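6/30/25

The service is called Grekotano, and it is sold by a small firm in Skindton. Customers send in a list of hand tasks, and the firm teaches a robot arm to do them and sends back the finished task files with a report. I wanted to know what a customer gets for the money, so I spent a morning with the engineer who runs the test room. She asked me not to print her name, as she prefers that the product is discussed and not the staff.

We began with the price. A single task costs 412 pounds, and this includes the first report and one round of corrections. "People think it is expensive until they try to do it by themselves," she said. "Then they come back after two months and ask if the offer is still open."

The first task for every new customer is the same one, a big red push button on a table. I asked if this was not too simple. She did not agree. "With a button you have an approach, a contact and a release. If the hand comes from a bad angle you will see it already before it touches."

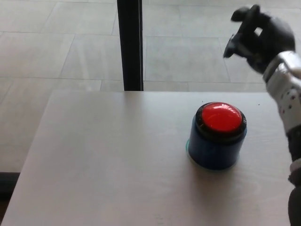 ## What is in the report

The report is written in plain language, and I liked this very much. It gives the number of attempts, the number of failures and a short note for each failure. The sample I was allowed to read was for a packaging company in Plarelby. It had 717 attempts in it, and 60 of them were marked as failed. Most of the notes spoke of the fingers closing too early.

I asked whether customers are unhappy when they see such a number. "Some are," she said. "But I would not buy from a supplier who shows me zero. In April we had a customer who wanted the failures taken out of the report. We said no, and he stayed with us."

## Pressing or holding

Not every customer wants a press with one finger. In some orders the whole hand must go over the top of the object and close around it, and this is sold as a separate task at the same price. I found this a little hard, because from outside the two things look close to each other. She explained that the palm must come much lower and the wrist has less space to turn.
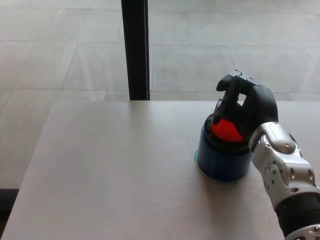

"The thumb is where we lose time," she continued. "The other fingers find their place more or less, but the thumb must be told." Corrections of this type are included only in the first round. After that, each further round is paid by the hour - I would advise to ask for the hourly rate before signing, as it is not on the website.

## Against Duggan

The other offer I looked at this year was Duggan, which costs 2,000 pounds for a package of tasks chosen by the supplier. I asked her for an opinion and she was polite. "If their tasks are your tasks, take it. It is a good price." For a workshop with its own strange objects, I think Grekotano is easier to fit.

Delivery is the weak point. She could promise me a start date but no end date.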